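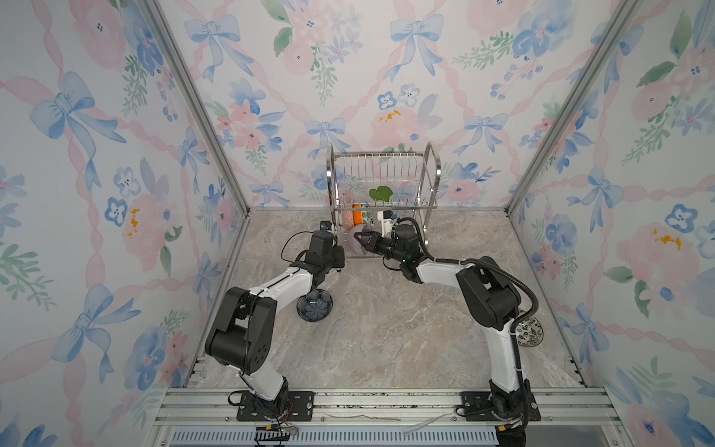
*El escurridor con los cuencos abajo y el plato verde en forma de hoja arriba.*

**Escurridor de dos niveles: ¿cómo colocáis platos y cuencos?**

Tengo un escurridor de acero inoxidable pegado a la pared del fondo y no consigo aprovecharlo. Los cuencos se me quedan inclinados en la parte baja y siempre hay piezas que acaban en el suelo del hueco, como el cuenco azul oscuro. El hueco tiene 80 cm de ancho. ¿Platos arriba o abajo? ¿Y merece la pena cambiarlo por el Olier?

Publicado el 2019-11-24

**brukico27**

Los platos de pie y separados, cada uno entre dos varillas. Los cuencos, boca abajo y al final. Si los metes primero te comen todo el sitio.
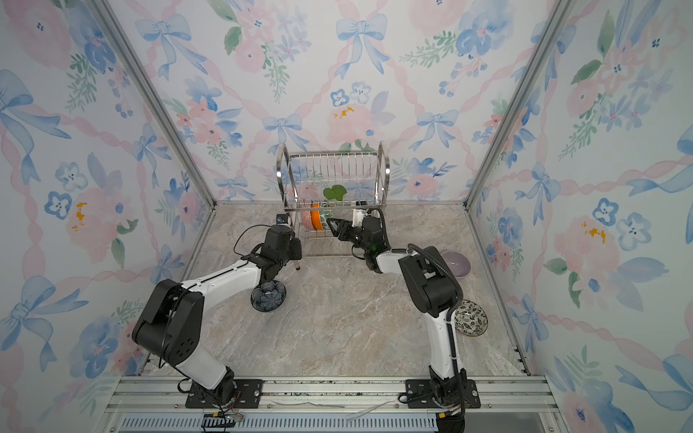
*Plato rojo y blanco de pie a la izquierda, con el naranja al lado.*

Con los platos así queda espacio para un vaso o alguna pieza pequeña. Lo que no quepa — en la segunda foto, el cuenco lavanda y el plato blanco con hojas negras — lo secas a mano y lo guardas.

**olmo_333**

Yo tuve el Olier 2 años y se oxidó por las patas. Quédate con el tuyo.

**Voltex**

Pon una bandeja debajo, que el agua en el suelo deja marca. De lo otro no sé.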